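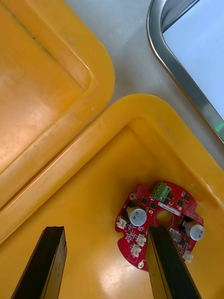 Placa roja con borne verde de tornillo en su bandeja amarilla, sobre la mesa de clasificación.

Cómo separar y guardar placas electrónicas sueltas con bandejas

Quien repara aparatos en casa acaba con un cajón de placas sin nombre. Este método sirve para ordenarlas en una tarde usando bandejas de plástico y una mesa despejada. Lo empecé a usar en el taller de Troltby y lo he cambiado poco desde entonces.

Qué hace falta

Dos bandejas de plástico de borde alto, mejor del mismo color
Una bandeja metálica para la tornillería
Bolsas antiestáticas con cierre
Etiquetas blancas adhesivas y rotulador de punta fina
Una brocha suave y seca
Un destornillador plano pequeño para los bornes
Pulsera antiestática

Un color vivo como el amarillo ayuda: una placa roja o verde se distingue enseguida en el fondo. Las rayas y marcas de uso no importan. Sí conviene que el fondo sea plano, para que la placa no se apoye en un componente.

Paso 1. Preparar la mesa

Despeje la mesa y pase un paño seco. Coloque las dos bandejas juntas, casi tocándose, y la metálica a un lado. La primera es para lo que está sin revisar y la segunda para la pieza que se tiene entre manos. En la metálica no se deja nunca una placa, ni un momento.

Paso 2. Sacar las placas de una en una

Póngase la pulsera. Coja cada placa por el canto, sin tocar las pistas ni los contactos. Si dos vienen enganchadas por un cable, afloje el borne antes de separarlas. No tire del cable.

Paso 3. Limpiar y mirar

Pase la brocha por las dos caras. Busque soldaduras agrietadas, condensadores hinchados y zonas oscurecidas. En las placas de contorno irregular, con muescas o un agujero central, revise también los bordes de los recortes; ahí suelen empezar las grietas.

Paso 4. Comprobar los bornes

Gire cada tornillo media vuelta en los dos sentidos y déjelo aflojado, sin sacarlo. Si uno no se mueve, apúntelo y siga con el resto.

Paso 5. Etiquetar

Si la placa ya trae una etiqueta, no la quite aunque se lea mal. Copie lo que se entienda en una nueva y péguela en la bolsa. Yo pongo el aparato de origen, el estado (buena, dudosa, para piezas) y el mes: "Extractor, dudosa, octubre".

Paso 6. Guardar

Una placa por bolsa, en vertical, dentro de una caja con tapa. Con 7 cajas me ha bastado para casi 500 placas - las más grandes van aparte, tumbadas y sin nada encima.

Notas

Las placas con batería soldada se guardan en otra caja y se revisan cada pocos meses.

Aba Annan me sugirió apuntar las cajas en una hoja de cálculo. Lo hago por caja, no por placa, y es suficiente para encontrar las cosas.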